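Ticket: cell 7 stops before CPU placement, operators do the step by hand
Queue: Refurbishing line / automation
Opened by: Bo-ram Kwon, line support
Status: Open, waiting for supplier
Priority: changed from Low to Medium

Fri 20 October, 8:10

Since the Monday update the cell stops with message "part confirm timeout" before the CPU placement. The robot does not alarm and does not fault, it only waits for somebody to press Confirm on the panel. If the operator presses it, the job goes on normally. If nobody is near, it waits until the watchdog ends the job after 300 seconds, and then the whole tower has to be started again from the first step.

I put this as Low at first, because no parts are damaged. I was asked by the late shift to look again and I agree with them.

9:35

Checked so far:
Restarted the panel and the controller. Same result.
Loaded the old recipe from before the update. The message is gone, but the old recipe does not know the new tray, so we cannot stay on it.
Cleaned the tray pockets and seated the chip again. Same result.
Light over the table is the same as last week, I compared the settings sheet.

10:20

I stood at the cell for one hour with the early shift. What I want the supplier to understand is how the work is divided now. Before the robot, one person took a tower from the cart, opened it, changed memory and CPU, closed it, and signed the sheet. Now the person opens the tower, fills the tray, starts the job and goes to the test bench to do something else. The plan from Starkus counts on this second task. With the confirm message the person must come back and stand there, so we have the slow speed of the robot and also the operator is busy. The operators say it is more tiring than doing the work by hand, because you wait and cannot start anything properly.

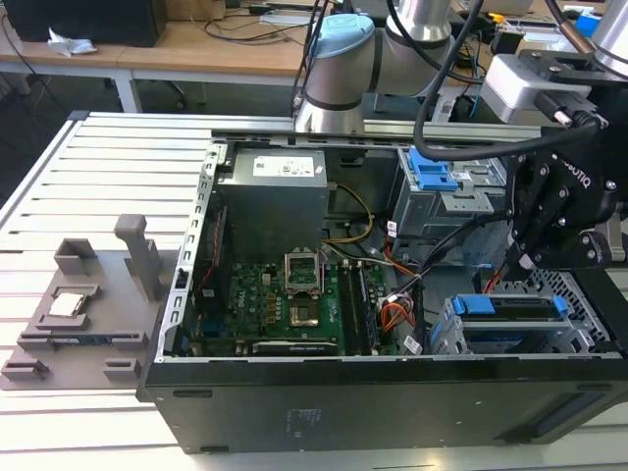
Cell 7, tower on its side with the socket open, CPU and memory module in the tray.

10:45

Reply from Vondráček (supplier), copied from mail:
"The update added a check of the CPU in the pocket. If the score is under the limit, it asks a human. Please send the log and the value of the limit. It should be possible to lower it, but we would like to see the scores first."

Log sent. The limit is set to the delivery value, we did not touch it.

11:30

I read the scores myself. They are nearly always just under the limit, and it is worse with chips which have old paste marks on the metal. Our chips are used parts, so this is normal for us. I think the check was tuned on new ones. I wrote this to Vondráček also.

13:15

Note about the counting. Kuver (the job report) shows 1,695 finished towers for the cell since it was installed, and the plan for the end of December is 2,200. Kuver counts a job with confirm as "automatic". I do not think this is correct. In the report it looks like the cell is running alone, and then the second person on the late shift is planned away. Please can Zernonska add a separate column for jobs where a human pressed Confirm. Until then I ask the shift leads to write it on the paper sheet.

14:05

Temporary rule agreed with both shifts:
One operator stays within sight of the panel when a job is running. The test bench is moved closer, about two meters, so the message light can be seen from the chair.
Look at the chip in the tray before you press Confirm. Two times this morning the button was pressed without looking - I understand why, but please do not do it.
Do not lower the limit on your own, even if you have the password.
If the watchdog ended the job, call me or the shift lead before you start again.

15:40

Vondráček will connect remotely on Tuesday morning. They need the cell free for the whole morning, so the early shift will do the towers by hand at the old bench. I checked that the hand tools are still there. One torque driver is missing its bit set, ordered from stores.

Open points:
New limit value, or new tuning with used chips (Vondráček)
Confirm column in the report (Zernonska)
Late shift stays with two people until this ticket is closed (I asked, no answer yet)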